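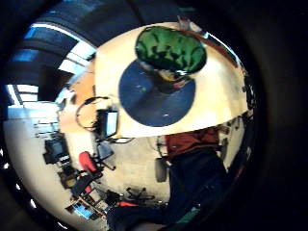 Category: Facilities and Shared Rooms

Dear colleagues,

Further to the message quoted below, I write to confirm the arrangements for the large shared table in the Tolesine workroom. The table is to remain in its present position through December. The round navy mat stays on the cream top as the one place for small items, and anything set down elsewhere on the surface will be moved onto it at the end of the day. The mat may be shaken out, but it should not be washed.

On 3 October's list - the one Ms. Czerwiński circulated - the planters were assigned to no one. Mr. Juhász has agreed to water them. Please do not add water yourselves, even when the soil looks dry. 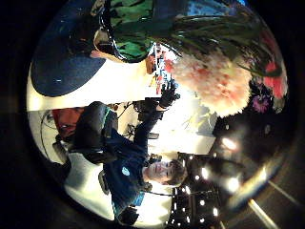
Requests for additional greenery should be sent to Ms. Azimi. The allowance for the current term is 435 dollars, of which almost 40 has been committed to potting soil from Stundow. Cut flowers are not covered.

Cables at the workstations remain the responsibility of whoever uses the desk. Labels are available from the supply cabinet in Room 18. Unlabeled cables found loose on the floor will be coiled and placed in that cabinet.
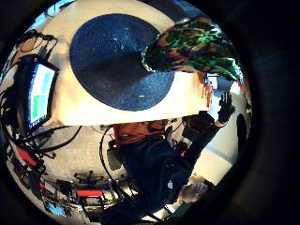
The chairs are a separate matter and will be addressed once the Weldu inventory has been received.

Sincerely,
Csaba Bognár
Room Coordination, Stuleck

On behalf of the residents of the second corridor, Sándor Szűcs wrote:

> Dear Mr. Bognár,
>
> Several of us would like to know whether the round mat is meant to stay on the big table or go back to the meeting room. It has been moved three times. We would also appreciate a decision on who waters the plants, as two people have been doing so without knowing of each other.
>
> With thanks,
> Sándor Szűcs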